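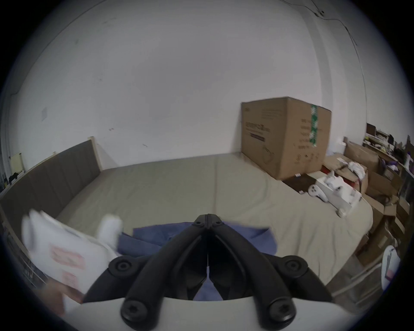
Fitted sheet keeps coming off one corner of the bed, always the same one

Asked 22/07/2016 in Bedding and Laundry
Viewed 1,673 times
2 answers

I have a bed problem that is small and stupid and has been waking me up since March.

The bed is pushed into the corner of the room, headboard on one side and wall on the other, so the far corner can only be reached by climbing across the mattress on your knees like a man looking for a contact lens. That is the corner that comes off. The other three could hold a boat to a dock. I go to sleep on a made bed and wake up with my face on bare mattress and a wad of fabric behind my neck.

What I have tried:

Washing the sheet cold so it wouldn't shrink any more. It had already shrunk as much as it cared to.
Turning the sheet a quarter turn. It fit worse, and then I couldn't remember which way it had been before.
Safety pins. One of them opened in the night. We will not be discussing it.
A new sheet from Clikik, marked "deep pocket." Lasted two weeks before the same corner went.

The mattress is 11 inches thick and I added a foam topper over the winter. Moving the bed out from the wall isn't possible unless I also move the dresser into the hallway. I rent, so nothing that involves drilling. Is there a fix, or do I need to learn to sleep on the other side?

Chalerm Sitthichai

Answer 1 (marked helpful)

You mention the topper as if it had wandered in from somebody else's question. That's your problem. An 11-inch mattress plus even a thin topper is more than most "deep pocket" sheets can get around, and the label doesn't mean much anyway. Every company picks its own number. Look for the depth in inches on the back of the package and get something at least two inches deeper than your whole stack, topper included. You want enough left over to tuck well under the bottom edge.

As for why it's always the same corner, you do that one last, don't you? Everyone with a bed against a wall does. You put on the three easy ones, use up all the slack, then crawl over there and hook what's left on the very tip of the mattress. It holds until you roll over. 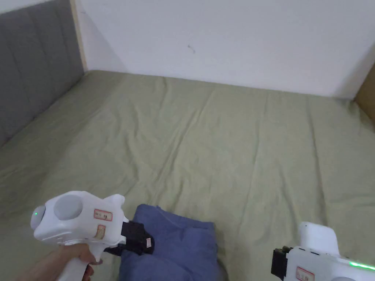
So do it first. Start with an empty mattress, get up there, pull the far corner on and stuff it down as deep as your arm will go. Then the other corner along the wall. Come back toward the open side and do those two last, when you're standing on the floor like a person and can put some weight into it. To get the last one on, lift the mattress a few inches with one hand and drag the sheet under with the other. If it takes a little swearing, the size is about right.

Also check that the topper isn't creeping. Mine used to slide toward the foot of the bed and take the sheet along for company. I put a piece of rubbery rug pad under it, the cheap mesh kind, cut to size with kitchen scissors, and it has stayed where it is ever since.

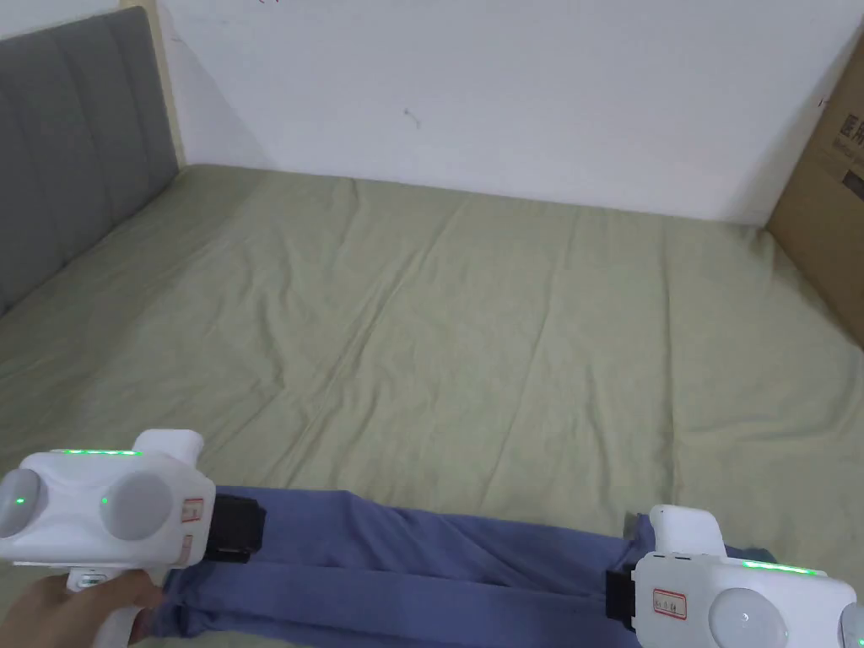
If you do all that and it still pops, get sheet straps. They're elastic with a clip at each end, and they go diagonally across the underside of the corner. I have the Curkico ones. The clips are ugly and they pinch, but they hold. Put them on before you push the mattress back into place, or you'll be doing it by feel with your cheek against the wall. I bought a pack of four and only needed the two for the wall side - the other pair is now holding a tarp on my grill.

One more thing about drying. Get the sheet out while the elastic is still a tiny bit damp and let it finish on a rack. High heat kills the elastic long before the fabric wears out, and then you have a perfectly good sheet with no grip at all. You can test it: stretch the elastic and let go. If it thinks it over before coming back, the sheet is a drop cloth.

Kamol Suksawat

Comment from Chalerm Sitthichai: I do in fact do that corner last. Did it first this morning and had to lie down on the bed afterward, but it was a made bed. Will report on the topper. Measured it and I'm almost ashamed to say how thick it is.

Answer 2

just use a flat sheet and tuck it in. my grandmother never owned a fitted sheet in her life and hers you could bounce a coin on. also they fold

avel_ackroyd

Comment from Kamol Suksawat: He can't reach the corner. That's the whole question.

Comment from avel_ackroyd: she had long arms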